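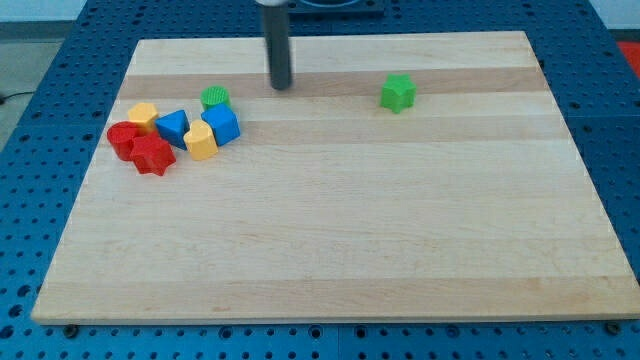
Minutes, Later Life Reading and History Group

June | By Samah Badawi
7 shares | 18 comments

Present: Zodwa Mokgethi (chair), Rosário Ramalho, Hiyori Ichikawa, Samah Badawi (minutes). Apologies: Mio Mizuno.

1. Previous minutes
Approved with one correction – the Sandedura talk lasted 100 minutes, including questions.

2. Boarding house registers
Rosário has read 326 entries for lodgers over 60. Many gave an occupation, and few wrote "retired." Hiyori asked whether the ages could be trusted. Rosário will check a sample against the census before we print any figures.

3. Essay on old age pensions
Zodwa's draft runs long. Agreed to drop the section on fraternal lodges and hold it for the fall issue. Title still open.

4. Interviews
Two people at Justport have agreed to talk about changing jobs late in life. Samah to send consent forms.

5. Other business
Drarular room key to be returned to Hiyori.

Meeting closed at 7 p.m.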